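Collecting Demonstrations in the Simulated Kitchen: Frequently Asked Questions

5 min read

Updated 2022-02-21. These questions come from people who record or check examples for the Usari kitchen set. If yours is missing, write to Ritva Rautiainen.

What counts as one example?

One attempt at one task, from the moment the scene loads to the moment you press stop. The recording holds the arm's joint positions, the gripper state, the camera views and the written instruction. Resetting the kitchen between attempts is not part of the example.

Do I need to have worked with a robot before?

No. Most of our operators had not. You do 13 practice runs in the Pultisura room first, and those are thrown away. After that your recordings go to review like everyone else's.

Why simulate a kitchen at all?

Cost, mostly. A reset takes a second and a dropped glass doesn't have to be swept up. Hunton, the tool we use to build the rooms, also lets us change where things stand before each attempt. The drawback is contact. Friction between the fingers and a smooth object is an approximation, and policies trained only on simulated data tend to squeeze too hard or too little on a real arm.

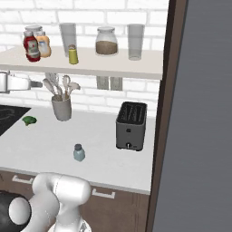
How different should two starting layouts be?

Different enough that replaying the old motion would fail. Moving an object by the width of a finger is too little. The layout generator handles most of this, but it sometimes deals you two layouts in a row that are nearly the same. Skip the second one and it will draw again.

Can I move things that aren't in the instruction?

Only if they block the way, and then tick the box marked "cleared path". If you knock something over by accident, keep going as long as the task can still be finished. We label those runs separately and they are useful.

What happens to failed attempts?

Keep them. Press stop, choose "failed" and pick a reason from the list. Failed runs are left out of the main training set, but Tyyne Saarela uses them for the success detector, which needs to see both kinds. Please don't mark a run as failed just because it was slow or ugly.

How fast should I move?

At a steady pace you can hold for a whole session. Long pauses are a real problem -- a model trained on them learns to stop and wait at the same spots. If you need to think, do it before you start. Pauses longer than 8 seconds are flagged automatically.

How should I approach an object?

Line up the wrist while you still have clearance, then come in along one direction. Last-second twisting makes the grasp hard to learn from. Any sensible grasp is fine, and we would like operators to differ from each other. What we don't want is one operator switching styles in the middle of a run.
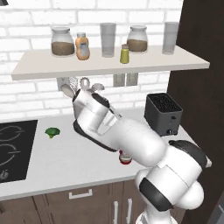
How do I write the instruction?

Use the words you would use with a person in the room. "Put the broccoli next to the toaster" is good. Leave out coordinates and object codes. If two objects on the shelf could both fit your wording, add whatever tells them apart, such as "the glass on the right".

How many runs are in a session?

The limit is 36. Quality drops near the end of long sessions, and we saw it clearly in the June recordings, so please don't ask for more.

Who reviews my recordings?

Two reviewers watch each run at double speed. If they disagree, it goes to Tyyne. You can see the result on your Myklebust page, usually the next working day.

A run was rejected and I think it was fine. What now?

Use the "ask again" link within 11 days. Include the run number and one line on what you think the reviewer missed.

The view froze while I was recording. Should I save the run?

No -- discard it and restart the viewer. The arm keeps following your hand controller during a freeze, so the motion and the camera views no longer match.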